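September, after supper

I started on the family papers again tonight. My aunt mailed me the last of what she had, which was one envelope and a note saying she was done with it and I could keep everything. I have been at this for two years now and my last name still stops somewhere before 1906 or so.

What I know is this. My great-grandmother came over as Eleni Vasić, with the mark over the c. By the time my grandfather was in school the mark was gone and the teachers said it "Vay-sick." He never corrected them. My father says it that way to this day, and when I told him the ending should sound more like "itch" he said it was too late to change the mailbox.

The first name is the part that bothers me. Eleni is Greek and Vasić is Serbian, and no one in the family ever explained how the two ended up together. My aunt thinks her mother's people were Greek. My father thinks a priest picked it. I wrote both down with a question mark after each.

I did the sorting upstairs, since the kitchen table is covered with bills.
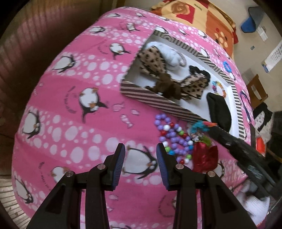 The penguin blanket and the striped tray.

The envelope had a church letter in it, a receipt, and a page torn out of a notebook. The letter is from the parish in Etport and says the baptism book has 300 entries for those years and that hers is number 146. I read that line four times. It is the first paper I have seen with her on it that was not written by a relative. It doesn't give the spelling, so I will have to ask for a copy of the page. The office is open mornings only.

The notebook page is harder. It is in my grandfather's writing and it lists words he remembered her using, with what he thought they meant. I know three of them from my father. Two I have never heard anyone say. The rest I can't read at all - his pencil was always too hard and he pressed too light.
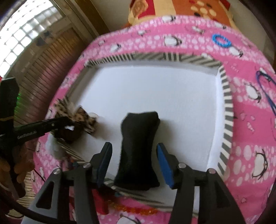
I copied out the words I could read and sent them to my cousin, who took two years of Serbian in college. She wrote back within the hour. She says one is an ordinary word for a spoon, and one she thinks is Greek, spelled the way an American kid would spell it. So my aunt may be right after all. I have not told my father yet.

The receipt is for a room at 406 something street. The name of the street is under a stain. I held it up to the lamp and got a B and maybe an A, and there is a Baptista Street in Etport, so I will start there.

I also called my aunt to say the envelope came. She asked if I was going to put the mark back on my own name. I said I had thought about it. There is the license, the bank, the passport, and all the rest, and my kids would have to decide for themselves. She said her mother signed it both ways depending on who was asking. I had never heard that before and I made her say it again while I wrote it down.

Need to buy more folders. Call the parish in the morning, before ten if I can.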